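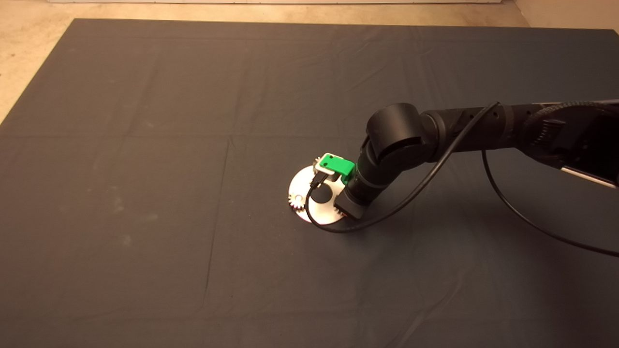 4.2 Cable load compensation during low-height contact

The contact model in Section 3 treats the wrist as a rigid body acted on only by gravity and by the contact itself. On the Mullavum setup this assumption does not hold near the floor. The cables are routed outside the arm, and their pull on the wrist changes with the bend of the elbow. When the target lies flat on the ground, the arm has to reach down with the wrist angled, and the free length of cable spreads over the work surface. Part of its weight is then carried by the surface and part by the wrist. The split depends on the path by which the arm arrived, so it cannot be read from the joint angles alone.

Figure 2 shows the arm in a typical low pose. The wrist is over a round white disc with a small toothed gear on its rim. A thin black cable leaves the connector on the green bracket, passes along the lower edge of the disc, and returns to the elbow and upper segment in a long curve. A second cable hangs from the upper segment and lies in a wide arc on the gray cloth. We model the two separately. The first is attached close to the tool and produces a torque that the contact estimator mistakes for a sideways force. The second is attached further up the arm and affects mainly the elbow torque.

For each cable we fit a correction term with two inputs: the current joint position and a short window of past joint velocities. The velocity window stands in for the unknown shape of the cable on the cloth. We tried adding an explicit shape estimate from the head camera, but the cable was often hidden behind the wrist in the poses that mattered most, and the estimate was dropped from the final version. The correction is subtracted from the measured joint torques before they reach the contact estimator. No other part of the controller was changed.

Training data were collected without contact. The arm was moved through approach paths above the cloth, stopping short of the disc, and any torque left over after gravity compensation was assigned to the cables. Paths in which the log showed a touch were removed by hand. This step was slow and is the weakest part of the procedure, as a light touch and a cable catching on a fold of the cloth look much alike in the torque signal.

We compared the corrected controller with the baseline and with the Itasik filter, which removes slow drift from the torque signal but has no knowledge of the arm pose. Each controller was run on the same list of 201 approaches. Start poses were drawn at random and the order of the controllers was mixed to limit the effect of cable wear. An approach was counted as a false stop if the controller reported contact before the tool reached the disc.

Most false stops under the baseline occurred late in the approach, when the elbow was lowest. The Itasik filter reduced them but also delayed the detection of true contact, in line with its slow response. The corrected controller gave fewer false stops than either and showed no added delay that we could measure. Its remaining errors were grouped in approaches that began with a large turn of the base. In these cases the second cable was dragged across the cloth, and the velocity window was too short to include the drag.

Lengthening the window helped on those approaches and made the others slightly worse. We kept the shorter setting for all results in Section 5. The correction must be fitted again whenever a cable is rerouted or replaced.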